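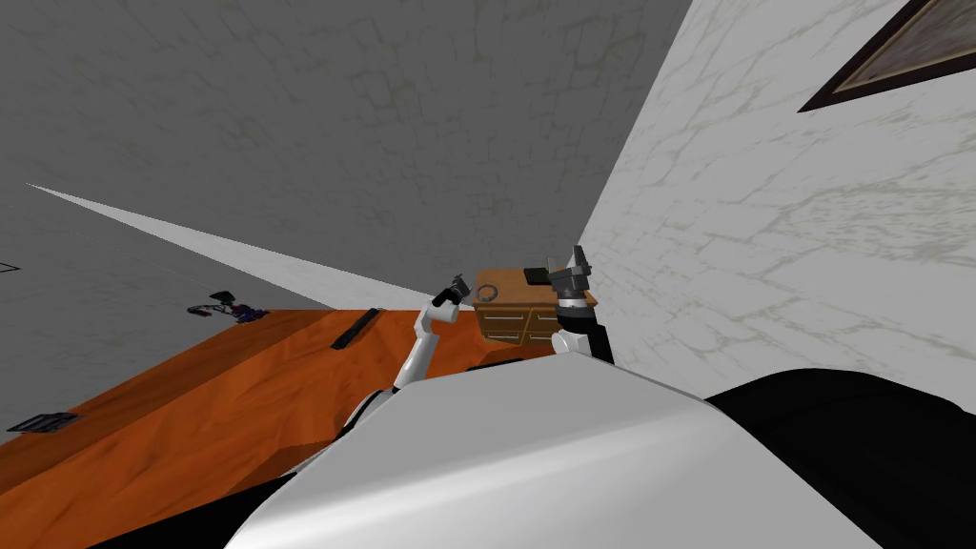
White veined wall and dark-bordered picture

Landdale out of season: how the winter timetable works

Sunday, April 29, 2018
By Yannick Perrin

Most visitors to Landdale arrive between June and early September, when the 411 bus runs all day and the ferry to Grorkumetti sails on weekends as well as weekdays. In January the valley has a reduced service, and the printed timetable leaves out much of what a traveller needs. I spoke to the planner who draws it up for Cirkano, the company that operates both the bus and the ferry. She has been in the post for six years and asked to be referred to by her job title.

The first thing she wanted to correct was the term "winter timetable". "There are two of them," she said. "One covers school days and the other covers everything else. If you're a visitor you will read the school-day page, as it comes first in the leaflet, and on a Saturday you will be standing at the stop for a bus that doesn't run."

School-day buses leave the railway station in time for the morning bell and come back in mid-afternoon. On other days the first departure waits for the train from the coast. It is held for up to 13 minutes if the train is late, and after that it goes. "The driver has no discretion past that point," the planner said. "The same vehicle has to meet the ferry."

The ferry is the harder part to plan. The quay at Roussel, where the bus ends, is exposed to the north-east, and the master decides each morning whether to sail. The decision is posted at the quay and on the company's telephone line. It doesn't appear on the station board, which is maintained by the railway.

"People ask for a forecast the night before," she said. "I can tell them the wind direction. I can't tell them whether the boat will go."

Her advice is to book the first night in Roussel and cross the next day. Return crossings should be treated the same way, with a spare night on the mainland before any flight. Tickets are valid on the next available sailing, so a cancellation costs nothing in fares, although it may cost a room.

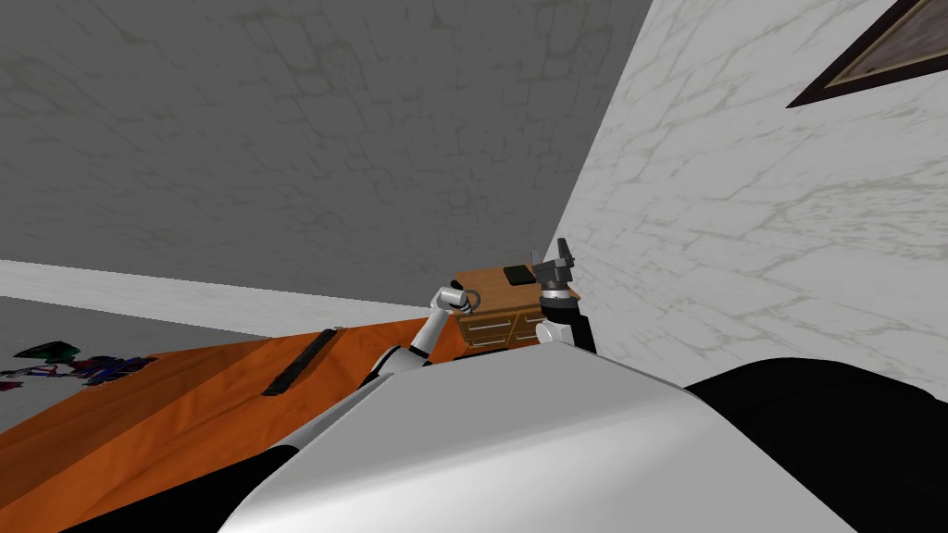

Rooms and meals

Lodging in Roussel is easier to find in winter than it is in August, but check-in hours are short. Several guesthouses close their desks before the last bus arrives — the planner suggests ringing ahead and asking where the key will be left. Kitchens are shut on Mondays and Tuesdays, and the village shop closes at one.

On the Grorkumetti side the only café keeps ferry hours. "If the boat doesn't sail, it doesn't open," she said. "Take lunch."

Walking

The coast path is open all year. The upper path is closed from the first snow until the council has inspected the footbridge, and she would not give a date for that. The lower route from Roussel to the lighthouse takes about 2 hours each way and is gravel throughout.

I asked whether she would change anything about the service. She said she would like the Saturday page printed first, and a later bus on Sundays. The leaflet goes to the printer in the autumn, and the request for the later bus is with the county.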